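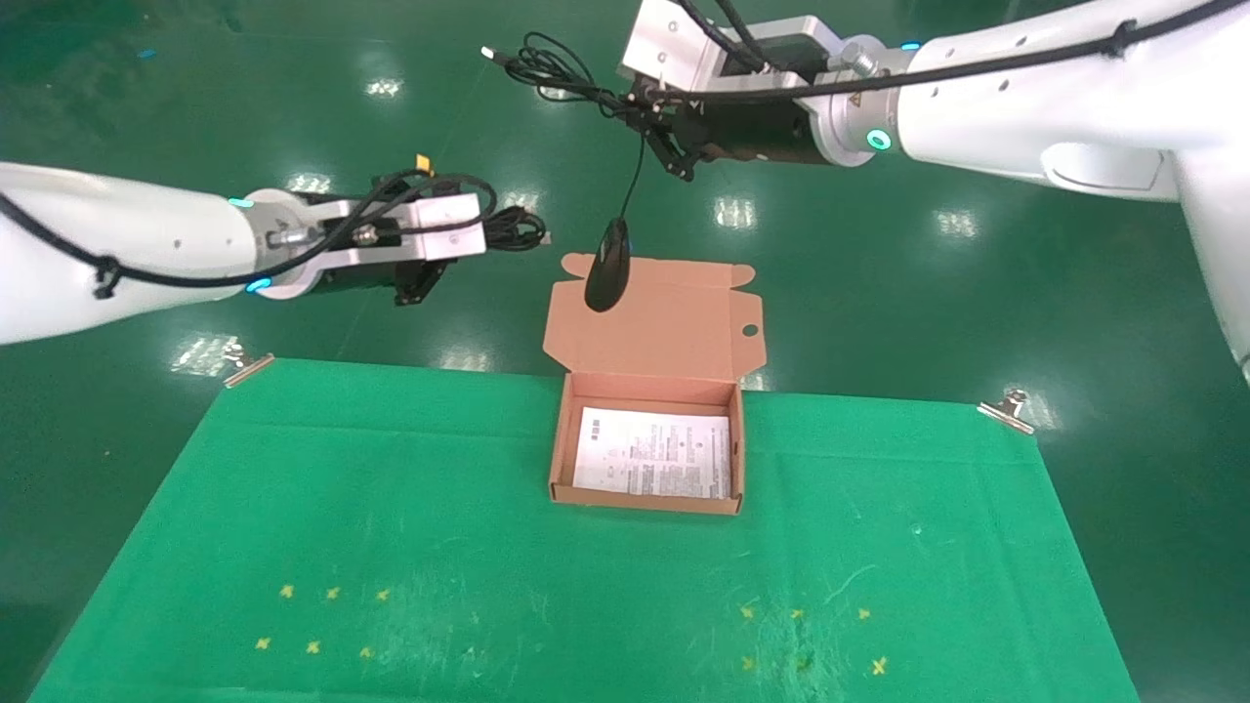
Home Essays Workshop Notes Archive Contact

Keep the Box, Lose the Insert

A corded mouse is a simple item to store and people store it badly. The usual method is a drawer. The cord goes in last, gets pushed down with the palm, and within a month it has joined the cords of everything else in there. I ran the equipment room at Clasberg for several years, and at the last full inventory we held 138 corded mice. Most of the labor spent on them was untangling.

My position is that small corded peripherals should go back into plain corrugated boxes with attached lids, one item per box, and that the printed sheet should come out before anything else goes in.

The box first. Corrugated board is stiff for its weight, stacks flat, and takes a marker. A one-piece box with a hinged lid and folded side tabs closes without tape, and it can be opened and closed many times before the crease gives out. Clear plastic tubs are the common alternative. They cost more, the lids go missing, and the corners crack. The argument for them is that the contents are visible. A label does the same job.

The sheet is the harder argument. A single folded instruction sheet seems harmless, but opened out it can cover the whole floor of a low box, and then it rides up the walls when the mouse is set down on it. Refolded, it never returns to its original thickness. Either way the lid bows. I have been told the sheet must stay with the product. For a mouse, I don't accept this. One copy per model in a binder is enough. The Sutska office keeps theirs in a ring binder by the door, and 40 plastic sleeves covered every peripheral they owned.

Cords deserve more care than they get. Lowering a mouse into a box by its cord is acceptable, since the thing weighs very little, but the cord should not be wound around the body afterward. Tight winding puts the bend at the strain relief, the short molded collar where cord meets shell, and that is the usual point of failure. Make a flat coil about as wide as a palm, secure it with a reusable tie, and lay it beside the mouse. The plug goes in the middle of the coil so that it does not press on the shell.

Objections. Boxes take more shelf than a drawer does. True: at Clasberg the change cost us one full shelf unit. Drovell sells flat-packed boxes in cartons of 420, which is too many for a small office, and the carton itself has to be kept somewhere. Karagiannis sells smaller lots at a higher unit price. I would still pay it. A drawer is cheap until someone needs a working mouse at 8 a.m. and has to pull out six to get one.

This site uses cookies to remember your reading preferences. Accept Manage settings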